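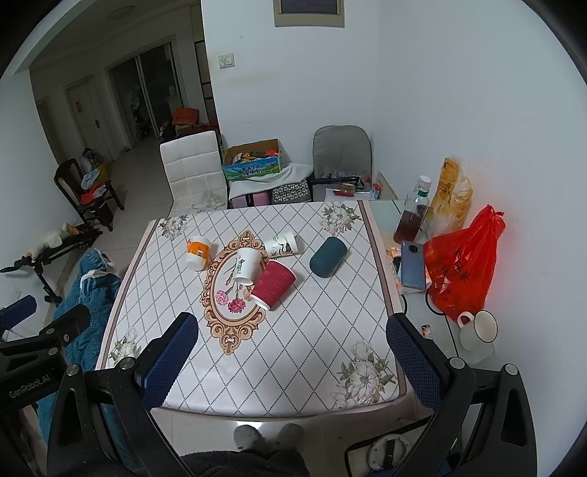
Hamesa Home Sessions: Frequently Asked Questions

Search this site Search Clear

Posted 20 Oct 2021 by the Andby support desk

What is a Home Session?

You borrow a hand-held gripper from us, pick up ordinary things in your own home with it, and put them down again. The gripper has a camera on it. We sort the recordings and pass them to teams who are teaching robot arms to do the same chores. You get paid per accepted recording, and your paper cups get more attention than they have ever had.

So there's no robot coming to my house?

No. You are the arm. The gripper is the hand. People who booked hoping for a butler have been very gracious about it, mostly.

What would I be doing, exactly?

The starter task is called Table Reset. You tip a few cups over on a table, then use the gripper to stand them up or move them to where the task card says. A glasses case makes a good extra object, as it's long and low and wants a different grip from a cup. Then you knock everything over and go again. A full set is 155 recordings. Parents of toddlers tell us the work feels familiar.

Do I need special cups?

Please don't buy any. Paper cups are fine, and mismatched ones are better. A plain white cup, a printed one and a ripple-walled one will each sit differently between the fingers, and we want all of that. Use them empty.

Does my tablecloth need to be plain?

Keep the loud one. Flowers, diamonds, calligraphy, a border, all welcome. A robot that can only find a cup on a bare white table is going to have a hard time at anybody's grandmother's. The one thing we ask is that the cloth lies fairly flat, because a cup standing on a fold falls over without your help.

Should I tidy up first?

Clear enough floor to walk around the table without tripping. After that, stop. Chairs with clothes on them, bags, boxes, a suitcase you haven't dealt with: leave them. We have turned down sessions for bad light and for a thumb over the lens. We have never turned one down for laundry.

Will I be in the recordings?

Parts of you, probably. The camera looks out past the fingers, and when you point the gripper down at a table, your feet can show up at the bottom. Wear slippers you can live with. Take down or cover anything you'd like kept private, such as mail, family photos, or a screen that's switched on. Faces are blurred on our side before anything leaves Andby, but please tell the rest of the household that you're recording anyway.

How do I hold the thing?

Point it down toward the table with a finger on either side of the object. Close until the pads touch, then a little more, and lift. Most people squeeze paper cups much too hard for the first few tries. If a cup comes up oval, keep the recording and mark it "crushed" in Lu. Failed grabs count toward your set and are paid the same.

What's Lu?

Our phone app. It starts and stops each recording, shows you the current task card, and uploads when you're on Wi-Fi. It also chimes after every accepted recording. Yes, you can turn the chime off. It's under Settings, then Sounds, and we moved it there after some strongly worded mail.

How long do I get the kit?

The standard loan is 7 days, counted from delivery. You can extend once in the app if there's no waiting list. We will be closed for part of December, and loans that run into the break are extended automatically.

Is there a deposit?

Yes, $300, held on your card and released when the kit is back and checked. Scuffed finger pads are normal wear. A gripper that has been through the dishwasher is another matter, and we'd prefer not to add to our experience there.

Can my kids help?

Anyone aged 13 or over can record with an adult in the room. Younger children may knock the cups over between takes, a job they tend to be overqualified for.

Where do you deliver?

Anywhere in Nenison, and to the towns on the north bus line. Pickup from our front counter is free. We don't ship further out yet, and when we do it will be announced in Lu first.

Can I do a kitchen task instead of a table?

After your first Table Reset set is accepted, yes. Counter and shelf cards unlock in the app. Anything involving heat, knives or pets is off the list, including "just a small knife" and "a very calm cat."

Questions about a loan in progress: use Help in Lu, or write to the Andby support desk with your loan number.

© 2021 Andby. All rights reserved. Contact | Loan terms | Privacy | Back to top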